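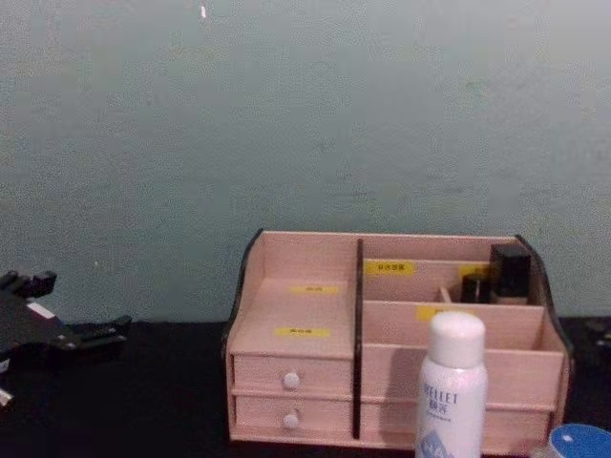 I went to Lellura because the bus to the place I wanted had left at 6:40 in the morning, and I am not a 6:40 person. The woman at the ticket window looked at me with some pity and said there was another one at 11, going the other way. So I went the other way.

Lellura has 2,000 residents, one bakery, and a harbor the guidebook gives a single line, most of it taken up by the word "workmanlike." The beach is gravel. The museum is open by appointment, and you make the appointment by phoning the bakery.

I had planned to stay one night and stayed four. Part of this was my room, which had a balcony wide enough for a chair or a person. Part of it was the fish soup at the place by the boat ramp, where Fidel Benítez cooks, waits tables and settles arguments about parking. He doesn't have a menu. He asks if you're hungry and then doesn't wait for the answer. Lunch with wine was 21 euros, and I was sent off with a lemon.

On my second day I took the coast path to the lighthouse. The sign says an hour. The sign was put up by someone with longer legs, or a grudge. There are goats on the last stretch, and they don't move over. At the top I met Lucinda Fitzsimmons, a retired schoolteacher from Ohio who had been coming here every March since she turned 61. She asked me, fairly sharply, not to write about it.

Sorry, Lucinda. If it helps, I have eleven readers and one of them is my mother.

Practical stuff, for the other ten. The bus takes just under two hours and the air conditioning has two settings, off and Arctic. Bring cash — the one ATM was out of order when I arrived and had a very settled look about it. Bring shoes for the gravel. Don't order coffee after lunch unless you want to talk about the ferry, which was canceled years ago and is still the main topic of conversation.

I did get to the famous town in the end, on my last afternoon. It was pretty. There was a line for the view. I ate my lemon, more or less, in some lemonade, and caught the early bus back.

Contact | © Wundora travel notes | Back to top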